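Part 4: Wrapping the arm, fitting the fingers and the first hand checks

By now you should have the arm bolted down, the joints homed and the software talking to it. If you don't, go back to Part 3, because nothing in this part works on an arm that can't find its own zero. I wrote these steps up after doing them on my own build at the Kekdale shared workshop, and I've done them over more times than I'd like to admit, so most of the warnings come from my own mistakes.

What you need for this part

Corrugated plastic sheet, any color (mine is bright blue and I love it)
Clear packing tape
Two gripper fingers with brackets and screws
Rubber fingertip pads
Small hex keys, a utility knife, a cutting mat and a steel ruler
Knit work gloves that fit snugly
Thread locker, the removable kind

1. Turn the arm off at the switch and pull the plug. The software stop doesn't count for this.

2. Measure around the part of the arm you want to cover and cut the sheet with the ribs running along its length. It folds so much more easily that way! Score lightly on the outside of each fold and don't cut all the way through, or you'll end up with four loose panels and a bad mood.

3. Wrap the sheet and tape it. Leave the joint housings and their fasteners uncovered, since you'll want to get at them later. Mine came out creased and wrinkled in a few spots and it doesn't matter one bit.

Note: Don't tape over any vents. I covered one on my first try, and the motor driver shut itself off in the middle of a move.

4. Fit the upper finger first. Start all the screws by hand, then snug them up a little at a time, going corner to corner. If one goes in crooked, back it out. These brackets are small and the threads strip fast.

5. Fit the lower finger the same way, with its mounting plate between the housing and the tip. The Praltetti plates have slightly oversized holes, so push the plate toward the wrist before you tighten it - otherwise the two fingers won't line up and you'll be doing all of it again (ask me how I know).

6. Press the rubber pads on and leave them overnight if you used glue. If yours screw on, a tiny drop of thread locker is plenty.

7. Tidy the cables between the arm and the lower finger. Move the gripper through its whole travel by hand, slowly, and watch that gap the whole time. Any cable that goes tight needs more slack, and any cable that bulges out needs a tie.

Caution: Keep cables off the edge of the bench. A loop that hangs over will sooner or later catch on something, and the connector always loses.

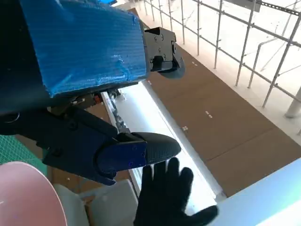 8. Now for the hand checks, with the arm still unplugged. Put a glove on and bring your hand up to the fingertips from underneath, palm open, then from each side. What you're feeling for is sharp screw heads, burrs on the brackets and anything that snags the knit. A knit glove is great for this because it grabs on the tiniest rough spot. File down whatever you find and go around again.

Caution: Gloves are for the unplugged check only. Take them off before you power up. Knit fabric can get pulled into a moving joint, and your hand goes with it.

9. Clear the bench. I mean tools, mats, cups, offcuts, all of it, out past the full reach of the arm. Then plug in and switch on, with one hand near the stop button and the other one well away from the gripper.

10. Open the control panel and set the speed limit to 2 percent. Yes, it's painfully slow, and yes, you should still do it. Close the gripper on a piece of foam and open it again. Do that 6 times and listen. A steady hum is fine, but a click at the same spot every time usually means a finger bracket is touching something.

11. Set the force limit. I start at 500 on the Coetzee board, which uses its own units and goes a lot higher than you'll ever need. With that setting the gripper should hold the foam without crushing it flat. If it crushes it, go lower. If it drops it, check the pads for dust before you touch the number, because a wipe with a damp cloth has saved me a lot of fiddling.

12. Save your settings under a new name. Don't overwrite the file from Part 3 - you'll want that one if the homing ever goes strange on you.

If something's off

The gripper closes crooked: loosen the lower finger plate, push it toward the wrist again and retighten.

The wrap rattles: add tape at the seam. If it still rattles, the sheet is too big and you should trim it.

The arm stops with a cable fault: unplug, wait a minute, then reseat the connector behind the wrist. Rezaul Sheikh, who built his arm on the bench next to mine, had this one for two weeks before he found a bent pin.

The pads get shiny and start to slip: rub them with fine sandpaper, grit 2,000 or so is too fine, so go coarser. I replace mine when the texture is gone.

Check all the finger screws again after your first full evening of use, and then whenever you change the pads. Part 5 covers teaching positions and the Clivirbridge script for picking parts out of a tray.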